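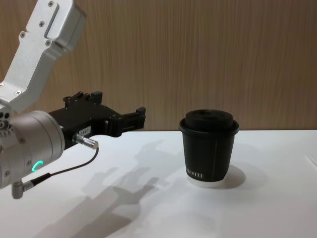 Who pays when a wind farm is told to stop spinning? You do, a few cents at a time, on a line of your electric bill with a name dull enough to skip.

Paying for Wind We Don't Use
By Lacey Hollis
2023-11-10
Print this article | E-mail this article

I live 14 miles from the Gorngate wind farm, close enough to see when it's having a day off. In July it had several. The breeze was fine. The wires were full, so the grid operator called and asked Gorngate to please make less electricity, and then paid it for the trouble.

I would like this arrangement. I would happily write five fewer columns a year at full price.

The fix is a bigger line over Merrick Ridge, and everyone I talk to is in favor of it, provided it goes over some other ridge. The application runs to 3727 pages. Filippos Kourkoulas, who farms below the proposed towers, has read the first 40 and tells me the plot is slow.

Meanwhile the county keeps approving turbines – they photograph well, and a ribbon can be tied to one. Try tying a ribbon to a substation. Our last three press releases from the Moluno development office mention "clean power" in every paragraph and transformers in none.

I'd hold the next permit until the line has a start date. Indira Ramasamy at the utility calls that shortsighted. Maybe so, but my bill came this morning and I read the dull line twice.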